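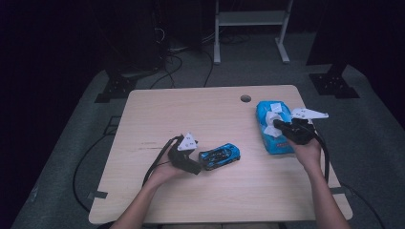

A rear differential gives plenty of warning before it quits, and most owners drive straight through all of it. The first sign is usually a whine that comes in at highway speed and fades when you lift off the gas. Zamfira Manole, who has rebuilt axles in Dustham for most of her working life, hears the same story at the counter every week: the noise started in spring, it got louder, and then the truck began to clunk. She explains the job with whatever is within reach. A toy car, say a low blue and black one set at an angle on a wooden table, will do fine. Push it in a tight curve and the outside wheels have to travel farther than the inside ones. On a real axle, the differential is the part that lets them do it.

The gears inside the housing run in a bath of heavy oil. When the oil breaks down or leaks away, the bearings go first and the ring and pinion follow. A bearing job is an ordinary repair. A chewed ring gear can cost more than an older truck is worth.

The cheapest thing you can do is check the level. Park on flat ground, find the fill plug on the housing and take it out. On most axles the oil should sit at the bottom edge of the hole. Always loosen the fill plug before you touch the drain plug or the cover. More than one owner has emptied an axle and then found the fill plug seized.

Look at the old oil when it comes out. A fine gray paste on the magnet is normal wear. Flakes and slivers are a different matter, and a milky color means water has gotten in, often through the breather hose after a boat ramp or a flooded road.

Manole's shop is on the Ilska road, across from the feed store. The truck on the lift in May was a Torton half-ton that had spent its life pulling a horse trailer between Dustham and Jemal. Its owner had changed the engine oil on schedule and never opened the axle. The pinion bearing had worn enough that the driveshaft yoke moved when she shook it by hand.

"He asked me if he could get one more season out of it," she said. "I told him to come and hold the yoke."

The rebuild took 10 hours of labor spread over 3 days, most of the delay spent waiting for shims. The finished bill was $3,002, and she put a 36-month warranty on the work. A used axle from a salvage yard would have been cheaper up front, but the only one she could find had the wrong ratio for his front end. On a four-wheel-drive truck the two have to match.

For trucks that tow, she changes gear oil far more often than she would on a commuter car. After a rebuild she wants the first few hundred miles driven without a trailer, with stops to let the axle cool, and then the oil changed again. The horse trailer stayed parked in Jemal until that was done.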